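Notes on Gathering Demonstrations, September

The collection phase at Vikbridge has now reached its second month, and I have been asked by several readers to set down how the work is organized. What follows is a personal account. It reflects my own views and should not be taken as the position of the laboratory or of its partners.

Our present target is 2000 accepted demonstrations of simple tabletop tasks. As of Friday morning the count stood at 1162. Each demonstration is a single recorded attempt, carried out by an operator who guides the arm from a fixed starting pose to the end of the task. The recordings are then used to train a policy, which we refer to internally as Clornex. The name was chosen before I joined and I have never received a satisfactory explanation of it.

A session consists of 12 attempts at one task, followed by a break. We arrived at that figure after reviewing the early data with Lemlem Gashaw, who is responsible for quality review. She observed that operators became faster toward the end of long sessions and also less careful in their approach. The motions grew shorter and more alike. A policy trained on such data learns one narrow path to the object and is lost when it begins anywhere else.

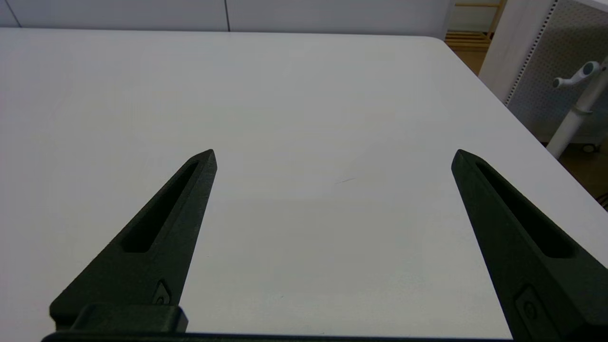 For the same reason we ask operators to vary the approach deliberately. The written procedure, known here as the Mekonnen sheet, lists the required variations: height of the wrist at the start, direction of travel, and the distance at which the fingers begin to close. An operator marks each one as it is completed. I was skeptical of the sheet at first, as it seemed to add paperwork to a task that already had a good deal of it. I have since withdrawn the objection. The sessions recorded with the sheet show a wider spread of starting positions, and the reviewers spend less time sending work back.

Rejection deserves a paragraph of its own. An attempt is rejected when the recording is incomplete, when the camera streams do not agree in time, or when a hand enters the work area before the attempt has ended. A missed grasp is treated differently. If the operator misses, recovers, and completes the task, the attempt is kept and given a label. These recoveries are among the most useful examples we have, and I regret that our first two weeks of data contain almost none. We were discarding them.

The choice of objects is kept modest on purpose. Wedora, the program that funds this phase, asked for ordinary items that a person might find on a desk or in a kitchen — nothing made to suit the gripper. Placement is changed between attempts according to a printed list, so that operators do not drift toward positions they find comfortable.
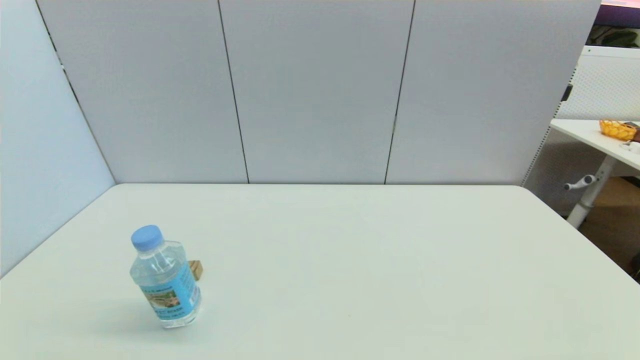 Why not generate all of these examples in simulation?

We use simulation for early testing, and it has saved us a great deal of time. Contact remains the difficulty. The way an object slips, tips or turns under light pressure is hard to model well, and a policy trained only on simulated contact has tended to fail on our tables. For the present we consider recorded demonstrations worth their cost.

The remaining sessions have been assigned through the end of the month. Lemlem has asked that part of them be set aside for repeating tasks from the first two weeks, this time with the recoveries kept. I have agreed to the request, and the schedule will be revised accordingly.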